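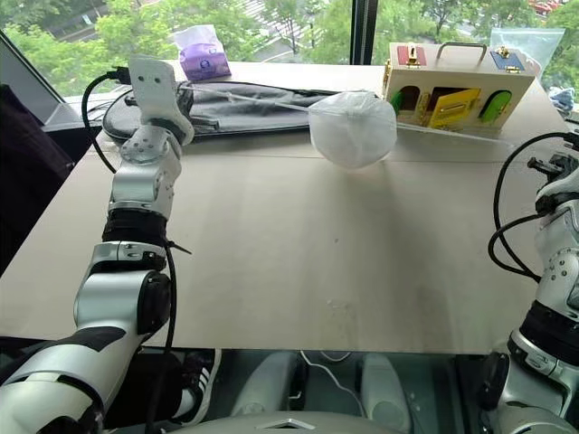

Pale tan tabletop, faint scuffs and a seam running across

Scuffs on a matte tabletop: leave them or refinish?

Haruto Uchida
So I picked up a secondhand table for our dining nook and I love the color, but the matte finish shows every little thing. There are faint scuffs all over and a few pale specks near the middle. I tried dish soap and warm water twice, and I swear the specks just looked cleaner! We have 10 people coming in November and my mother-in-law notices everything. Is there a fix that won't leave me with one shiny patch? The seller had no idea what the finish was.

Anil Shetty
Put the scrub sponge down, please. Matte finishes go shiny if you rub too hard, and then you're stuck with it (I did this to a desk and had to look at it for 3 years). Start with a damp microfiber cloth and a little baking soda paste, light pressure, 20 seconds, then wipe and let it dry fully before you judge. Test it underneath or on a back corner first. If the specks are still there they could be tiny chips, and no cleaner is going to help. A matte wax stick from the hardware store gets you pretty close, just go one shade lighter than you think. Skip anything labeled polish.

kerano61
tablecloth. seriously, 10 guests, who is going to see it. mine has been covered since we moved in. get a felt pad to go under it too or it slides around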